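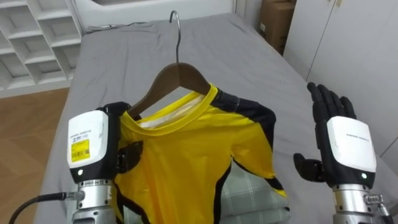 Sollcombe Housing Retrofit — Interim Report, January 2019

Prepared by Eyerusalem Tamiru for the Narnholm Home Repair Fund

1. Work completed
Window replacement is finished in 23 of the 35 homes covered by the grant. All units fitted so far are double-glazed with vinyl frames. Interior trim was primed and painted on site. Two homes on Endale Road needed new sills after rot was found under the old paint; the extra lumber was charged to the contingency line.

2. Work outstanding
Twelve homes remain, all in the Jikach block. The openings there are out of square by up to 2 inches, and standard sizes will not fit without packing. Revised measurements have gone to the supplier. Delivery is expected in two shipments, the first for the ground floor.

3. Budget
Spending on materials is in line with the approved schedule. Labor is slightly over — the crew returned to several addresses to reseal exterior joints after the first cold spell. No transfer between budget lines is requested at this stage.

4. Inspection
The city inspector has signed off on every completed home except one, where a bedroom window did not meet the egress width. A casement unit has been ordered as a replacement.

5. Next period
Installation in the Jikach block, followed by draft testing in all homes. The final report is due in June.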